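House rules for people holding grippers

I have worked around robots long enough to have signed a lot of safety sheets, and nearly all of them assume the robot is the thing that might hurt you. Stay behind the yellow line. Know where the red button is. Fine advice, and of little use when the robot is a pair of plastic jaws and the motor is your own arm.

Most of what we do at Hurcombe now is hand-held gripper work. The rulebook for it started as a page I typed in February, in a bad mood, and it has grown to 27 rules. I was asked to share the ones that matter. Powder jobs get the most of them, so I'll stick to those.
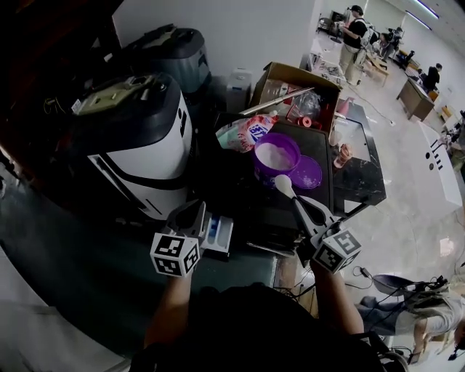

Posted by the author
Robot task lead, Hurcombe

Rule 1 is that the marker cubes stay clean and facing the world. Each gripper has one, white with black patterns, and the tracking lives or dies by it. You would think people who spend all day near a tracking cube would stop resting their sleeve on it. You would be wrong, and I include myself. Wipe the cubes before you start, and again whenever you've been anywhere near powder.

Rule 4 says the tray goes down first and the tub goes on the tray. Lid off, lid on the tray too, where a gripper can reach it. We had a long and fairly heated meeting over whether a lid could go "wherever is natural." My view is that what comes naturally to most of us is the floor.

Rule 5: a spoon is held by the handle, bowl up, until you mean to scoop. I wrote that one down and felt silly, and then I read back through the notes from our first 82 powder runs and felt less silly.

Rule 9 is the one people argue with. You do not tidy the counter before a run. Leave the bag where it is, leave the box of odds and ends where it is, and leave the little bottle nobody has claimed. A robot trained on a bare white table learns to be excellent on bare white tables, and I have yet to visit a home that has one. The exception is anything sharp or anything that leaks.

We keep the session log in a tool called Flarkivus, which has a box for "clutter level" from one to five. I have never seen anyone enter a one. I have seen a six.
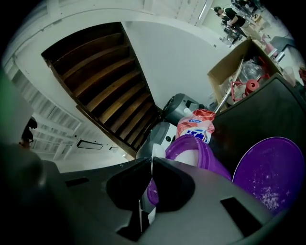 Filed under Shop Talk | by the Hurcombe task lead

Rule 12 covers the gripper's own camera. Check its view before each run and make sure both fingers are in it, along with whatever you are working on. The lens is very wide, so it also takes in stairs, ceilings and anyone standing near you. Everyone in the room signs the consent form, including people who are "just passing through." Passing through counts. The wide lens has made that decision for us.

Rule 13, added by popular demand: no narrating. The microphone may be off but the rest of us aren't.

Rule 16 is about spills. Powder on a lid is allowed, and you carry on and write it in the log. Powder on a finger pad means you stop and wipe, because the grip changes. Powder on the floor means you stop and sweep, since somebody will be walking backward through there with both hands full. The old Skyrme checklist had all three down as "minor," and I crossed that out with some pleasure.

Rule 18: cables go against the wall or under tape. I'd like this one to be obeyed in my lifetime.

Rule 21 is the number. We wanted 1,000 good runs of scooping and closing, and "good" has to mean something. A run where you fumble and recover is good. A run where you put the gripper down and use your fingers is not, however quick it was, and yes, we can tell.

The other rules are mostly about charging and who gets the Silix grips, which are softer and go missing. If you want the full sheet, ask me, but the version on the shared drive still has two Rule 14s and I haven't decided which one I believe in.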